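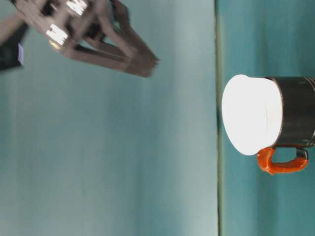
Black mug, orange handle.

The Katayama hand-pump desalinator is sold to people who hope never to use it. I gave mine two nights aboard Brumano, drifting off the coast on purpose, with the tank valve taped shut.

It costs $1397, for which you get a pump, a hose, a lanyard and a manual that begins by telling you to remain calm. Filling a litre bottle took me 44 minutes. The water tastes like a licked coin, and by the second evening I'd grown fond of it. The handle is too short for gloved hands – a curious choice for a lifeboat.
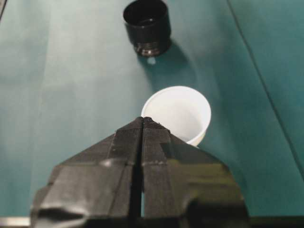 Yae Chiba wrote in to say that hers seized after one winter in a locker, and that rinsing it with fresh water, as the manual asks, rather assumes you have some. Fair point. Mine has been rinsed at the dock and so far behaves.

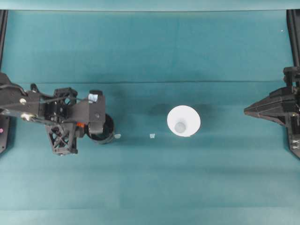
PRAMOMCOMBE, November 22, 2024

Back ashore, my forearms are a different colour from the rest of me. The cheaper Jatimell unit weighs less but its intake hose kinks if you look at it. I'd buy the Katayama, grumbling, and tie it to something that floats.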